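# Renten- und Depotkram am Küchentisch: meine Tipps

Einmal im Monat setze ich mich hin und mache Papierkram, am liebsten um 8 Uhr morgens, mit Kaffee und ohne Handy.

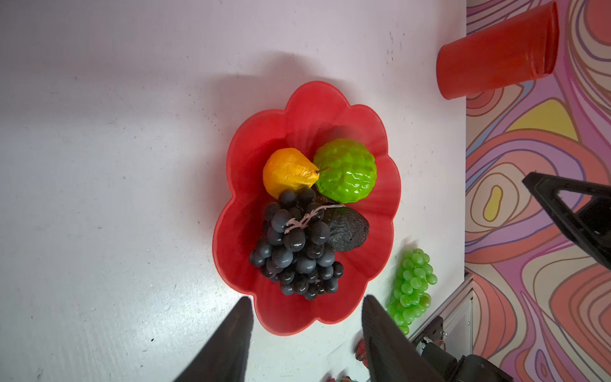

Früher lag bei mir alles in einem einzigen Stapel - Depotauszug, Riester-Bescheinigung, Steuerpost, herrlich durcheinander! Jetzt habe ich zwei Ordner: einen für die Altersvorsorge und einen für alles, was in die Steuererklärung muss.

- Freistellungsauftrag im December prüfen, nach einem Bankwechsel auch zwischendurch.
- Auf jeden Auszug vorne mit Bleistift das Jahr schreiben.
- Jahresbescheinigungen gleich lochen (der Locher wohnt bei mir in der Besteckschublade).
- Gebühren nachrechnen. Bei meinem alten Sparplan bei Mindura kamen 2.159 Euro zusammen, und ich hatte jahrelang nicht hingeschaut!

Den Trick mit dem Bleistift habe ich von Ismail Alaoui aus der Nachbarschaft. Für die Zugangsdaten nehme ich einen verschlossenen Umschlag ganz hinten im Ordner, meine Schwester weiß, wo er steht.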